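Laundry corner, in pictures

2 min read · 61 shares · 3 comments

Our flat in Drostencombe is small, so the laundry lives in one corner of the bedroom. I made this little gallery in March, when I finally changed how we sort the clothes.

Dark things go together now, black and gray, the thick ones too. I wash them on Sunday, inside out.
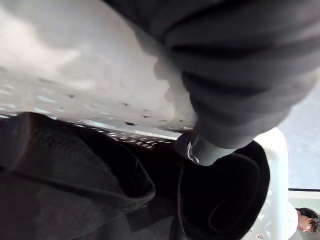

The thick gray pieces always take more time to dry than the black ones, so I hang them first and near the window. A basket with holes is good for this kind of clothes, the air can go in.

Comments (3)

Lanis: I do the same with darks! Which day for towels?

Hivell: My basket has no holes and it smells after 5 days.

Bae: Nice corner. Please show the shelf also.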